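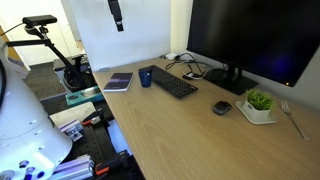 Is there an accepted rule for resetting the desk between runs?

posted by gittins_bench

We have an arm doing desk tidying: pick up the marker, put it in the cup, leave the keyboard alone. My colleague and I have spent most of May arguing about how exact the reset has to be. He wants tape outlines for every object, like a very boring murder investigation. I say move things a bit each time, because real desks move. Our written procedure says "restore the workspace to a suitable condition," and I'm fairly sure it was borrowed from a cleaning contract.

Also, does the operator have to stay within reach of the stop button for the whole session? Ours is on the wall by the door, where it gets admired by visitors. We do 54 runs in a session and people get restless by run 10.
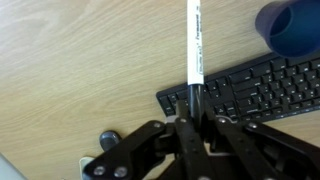
I did look for a standard before asking. What I found was either about fenced industrial cells or cost more than our chairs. I'd settle for whatever other small labs have written down and stuck to, even if it's ugly.

hivano_dan

Just use tape. We use tape. Never had a problem.

Ingeborg Stüber

You're both right, which must be annoying. Decide which objects are fixed and which are allowed to wander, and write it down before the first run. Ours is one page. The keyboard stays within 2 inches of its mark. The marker can lie anywhere the arm can reach, at any angle, but the position comes from a printed list. If you let people "move it a bit," they'll put it in the same comfortable spot every time and swear it was random. Ask me how many sessions I threw out at Lultwood.

Write down the things you've stopped seeing as well. Cables drift. Either they're in the procedure or they're clipped out of the way, and a loop of cable near moving fingers belongs in the second group.

On the stop button: the person running the session should be able to hit it without getting up. Move the button, or buy a second one on a lead and test it at the start of each session. Your risk assessment has the final say, and if you don't have one, do that before the tape. As for restlessness, we swap operators after 8 runs. There was grumbling for around a week.
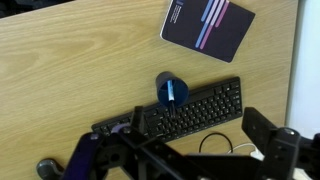 Flarent would add a line about failed runs, namely that you log them before touching anything on the desk. Our old sheet had the reset first and the notes second, so every failure got recorded as "marker, sort of left." Swap the two boxes on the form. And please don't let the same person argue for the rule and grade the runs, however nicely he tapes.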